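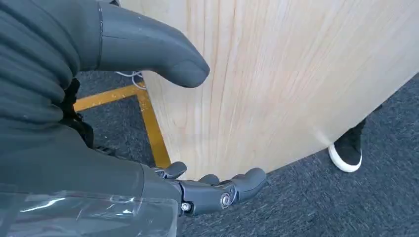

Pale wooden table. The aim is to keep it this colour.

Keeping a light table top light: waterborne or hardwax oil?

359 shares

lutfa_m
7/11/22

I need a finish for a pale table that gets daily use and sits near a west-facing window. It was sold to me as ash. I have no reason to doubt that but I haven't confirmed it either.

Requirements, in order:
1. Minimal colour shift on application.
2. Minimal yellowing over several years.
3. Survives a hot mug and a wet glass left overnight.
4. Repairable in place, as it won't go back through the door without taking the legs off.

I made test pieces from 19 mm offcuts of the same stock, all sanded to the same grit. Sturen clear hardwax went noticeably amber as soon as it touched the wood. Sturen "natural", the one with a bit of white pigment in it, stayed close to bare but left pale specks in the open grain. Grendau waterborne satin was nearly colourless but looks slightly cold, a bit grey next to the bare offcut. I haven't tried any two-part product.

Leaning to the Grendau. Has anyone lived with it for more than a year or two?

Lutfa Munshi

19 comments

veikko_h

Four years on a kitchen bench in birch. Colour is still good. A strip under the toaster that never saw daylight is a touch lighter than the rest, but that is the wood and you would get it with any clear finish.

Three thin coats minimum on horizontal surfaces. The tin says two. Two will do for a shelf.

Rings: none from cold glasses. One faint white mark from a saucepan lid, gone by the next morning.

gjacquet

I'd go the other way. Requirement 4 rules out a film finish as far as I'm concerned. When it wears through, and it will wear through first at the edge where people rest their forearms, you can't blend a patch. You get a halo where the new coat overlaps the old. With hardwax oil you scuff the worn area, wipe on a small amount, buff it off, and an hour later you can't find it.

The specks from the pigmented version are an application problem. Too much product left in the pores. Stir it properly, apply less, and pad it off across the grain before the final pass along it.

lutfa_m

Gilles, I used a white pad and wiped off after ten minutes. How long do you leave it?

gjacquet

Five at most in warm weather. Ten is long enough for it to start grabbing. I'd also work in sections of half a square metre so the first part isn't setting up while you are still spreading the last.

veikko_h

Halos are real with solvent-based varnish. They are much less of a problem with waterborne if you sand the whole top lightly and recoat the whole top. It is an afternoon. You don't strip anything.

gjacquet

That isn't a repair, it's refinishing. If the scratch is 40 mm long I don't want to sand a full table in somebody's dining room.

veikko_h

How often are you repairing the oiled one? Mine has been recoated zero times in four years.

gjacquet

Once a year, fifteen minutes. I don't consider that a burden. And I can do it with the chairs still in the room.

ygl_timber

Two things are being mixed up here. Colour on application and colour change with age have different causes.

On application: oil wets the fibres more fully, so the surface looks darker and warmer. Water on bare wood gives you a decent preview of it. White pigment offsets this, which is how the "natural" type products work.

With age: part of the shift is the finish and part is the wood. Pale timbers mostly go yellow or straw-coloured in sunlight regardless. A UV absorber slows that down. It does not stop it, and it gets used up. Near a west window you should expect a change under anything. If there is a table runner or a fruit bowl, shift it every so often or you will have its outline.

On the grey look of the Grendau, try the first coat with a few drops of amber tint. Start at one drop per 100 mL and do it on an offcut. It takes the coldness out and still ends up lighter than plain oil.

Yannick Lefèvre

lutfa_m

Useful, thanks. Does the tint go in the first coat only?

ygl_timber

First coat only. If it is in every coat you get lap marks, and any sand-through shows up as a lighter spot.

bgautier

Don't skip raising the grain. Damp the surface with a sponge, leave it to dry overnight, knock it back by hand with the last grit you used. Most complaints I see about waterborne feeling rough come down to this.

Also don't use ordinary steel wool between coats. Bits stay in the pores, and under a waterborne product they rust and leave black dots. Synthetic pad or fine paper.

sandpiper_k

What final grit is everyone using? I've seen people take table tops to 2000 before oiling and say it feels like glass.

bgautier

It feels like glass and then the oil can't get in. 150 or 180 for hardwax oil, 180 or 220 for waterborne. If you want it smoother, do it on the finish after it has cured. 2000 is for polishing out a gloss lacquer.

gjacquet

Agreed. 180 and stop. Check what the maker says, some of the hardwax tins ask for even coarser.

sandpiper_k

I went to 500 on a side table with Sturen and it has held up fine so far.

gjacquet

A side table isn't a dining table. Put a wet glass on it overnight and report back.

sandpiper_k

Fair enough. Will do it on the underside of the shelf, same prep.

minosow_user

Has anyone compared the Minosow two-part waterborne? I used it on stair treads. Harder than the one-part stuff by a fair margin (fingernail test at two weeks, not very scientific). The downside is pot life. Once the hardener is in you have four hours, and whatever is left gets thrown out. For one table you would mix small batches and weigh them. Don't go by eye.

veikko_h

I tried it on a desk. Good chemical resistance. The satin was glossier than I wanted and I ended up rubbing it back. If she can live with the mixing it would meet 1, 2 and 3. Repair is the same argument as before.

minosow_user

Yes, and a bit worse. It needs a proper key before recoating once it has fully cured. I wouldn't trust a light scuff.

bgautier

Wear gloves and a proper respirator for the hardener, and read the safety sheet first. The low smell makes people careless.

Same goes for oil rags from the other camp. Lay them flat outside or soak them in water in a lidded metal tin. Never leave them in a heap.

lutfa_m

Update after more offcuts.

Tinted first coat of Grendau, one drop per 100 mL, then two clear coats. The grey cast is gone. Two drops was too much, it started to look like the oiled piece.

Sturen natural, reapplied the way Gilles described, five minutes and padded across the grain. Far fewer specks. I can still find some if I hold it up to the window but I doubt anyone else would look.

Wet glass overnight on both after three weeks of curing. No mark on the Grendau. Faint ring on the Sturen, mostly gone after a day. Hot mug, no mark on either.

I still have an unopened tin of Dubey wax left over from a shelf. Any point putting that on top of the waterborne?

bgautier

No. It will mark with every glass, and you'll have to get all of it off before you can recoat.

gjacquet

Three weeks is early for the oil. Try the ring again at six before you write it off.

lutfa_m

I'll leave both pieces on the windowsill with half of each covered in foil, and test the rings again at six weeks. The table can wait. If there's a visible colour difference by June I'll post it, whichever way it goes.

veikko_h

Put a bare offcut next to them with foil on half as well. Otherwise you can't separate the finish from the wood.

lutfa_m

Good point, adding one.

ygl_timber

Pencil the date on the back of each. I have a drawer full of samples and no idea what half of them are.

Share this thread
19 comments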